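Folding Clothes with the Harness Countertop Arm: Setup Notes and Tips

Posted 10/16/18 by Mavis Ferreira

The Harness kit from Bosis is a single arm with a two-finger gripper and a wrist camera. It is sold for light housework at 2,840 dollars. These notes cover stacking and moving folded clothes, the job most buyers start with.

Mount the base 18 inches from the nearest edge of the work surface. Closer than that, the elbow folds back on itself and the arm stops with a reach fault. Clamp pads go on dry stone or sealed wood only.

Run the surface calibration again if the counter has a strong pattern. Veined stone can be read as fabric edges on the default setting. Raise the edge threshold to 38 and repeat the test pass.
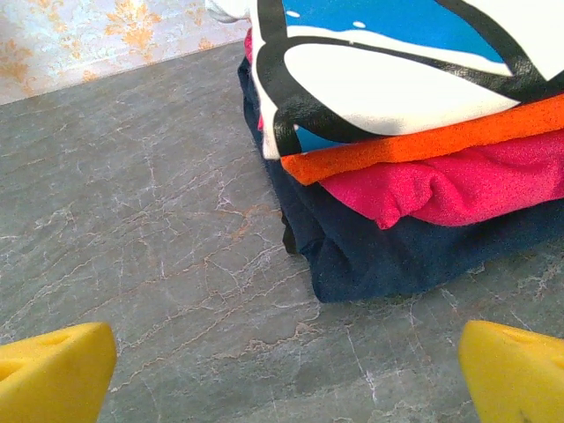
Stack heavy knits at the bottom and thin shirts on top. Turn the folded edge of each piece toward the arm, so the fingers meet one thick edge and not several loose ones. Keep piles low. Tall piles lean when the gripper pulls back.

Grip force is set by layer. Level 3 holds a folded sweatshirt. Fleece compresses and may need one level more. Do not use the top level on printed shirts, as it can mark the ink.

Wipe the finger pads with a damp cloth after each load. Lint lowers grip before it is visible. Skip fabric softener sheets on the pads; they leave a film.

Known limits: the arm does not match socks, and buttons confuse the fold check. Peiyu Tang reports that firmware from June fixed the slow release on cotton. Older units need the update by cable.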